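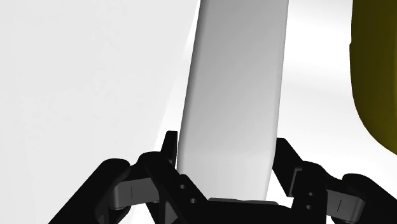

Gripper stops before it closes, simulation only
Forum: Grasping and Simulation

vrabec_user57
Hello all. I have a problem since I updated Oltine in July. My task is simple: the gripper goes down with open fingers, one on each side of a pale bar, closes, lifts. In more than 700 runs the old version was fine. Now the fingers close a little, then the arm goes into protective stop with "contact force limit". In the wrist view I see a gap between the fingers and the bar, only a small one. What can touch?

Haron_M
Check your palm. In your view the lower end of the bar is very near to it. If the collision shape is bigger than the visible shape, you have contact there already.

fotini_tsakiris
I don't agree, the palm would give a fault on the way down, before closing. I think it is the finger links. Four joints on each side, and after the update the solver fights with itself. Please try 20 solver steps.

vrabec_user57
Thank you both. With 20 steps the stop comes later, but it comes.

Haron_M
So it is not the solver. Turn on the collision display.

Kiri Brunton
Please do not raise the force limit to make it quiet. We did this at Belluseo with another model and then we sent the same settings to the real arm. It bent a fingertip, and a colleague had her hand near. Now the limit is in a separate file and two people must sign for a change.

fotini_tsakiris
Kiri, I agree for the real arm, but in simulation a wrong limit hurts no one. For testing I would raise it.

Kiri Brunton
Files get copied. I would still not do it.

vrabec_user57
I did not change the limit. The collision display shows the palm box 4 mm too high, so Haron_M was right about the place. I don't understand why it only stops on closing. I will reduce the box and write again tomorrow.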